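VISTORIA INTERNA – SALA DE APOIO, ED. MALLER
Data: 9 Oct 2025
Ficha 158 – próxima em janeiro

1. Saídas e circulação – OK. Corredor livre, porta abre toda.

2. Extintor – OK. Lacre inteiro, etiqueta legível.

3. Tomadas e réguas – PENDENTE. Régua atrás do armário sem fixação, já anotado na ficha passada. Pedir à Zomgate.

4. Cesto de pregadores – OK com ressalva. Cesto plástico transparente, ganchos pretos de arame, presos no bastão com abraçadeira plástica branca. Sobrou ponta comprida nas abraçadeiras – cortar rente, sem deixar quina.
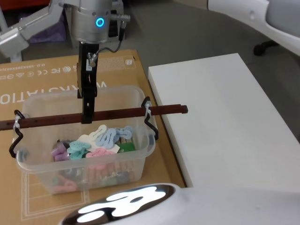

Limite de carga no gancho: não tem etiqueta. Colocar. Até lá só pregador, nada de pano molhado nem frasco. Conferir as abraçadeiras a cada 60 dias, trocar se ressecar.

5. Bancada – PENDENTE. Caixa de papelão grande (WORKSTATION) junto da mesa, ao lado do cesto. Guardar deitada na prateleira de baixo ou mandar pra reciclagem Sadden. Papelão não fica na bancada, ja foi falado.

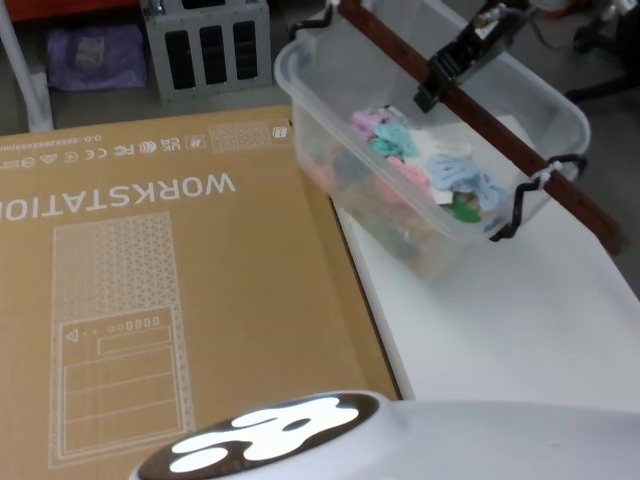
Item 5 – caixa e cesto junto à mesa branca.

6. Iluminação – OK. Uma lâmpada piscando perto da janela, trocar.

7. Produtos de limpeza – OK. Rótulos legiveis, armário com chave.

8. Piso – OK, sem desnível.

Prazo p/ pendências: 4 dias úteis. Devolver ficha assinada na recepção Amissah.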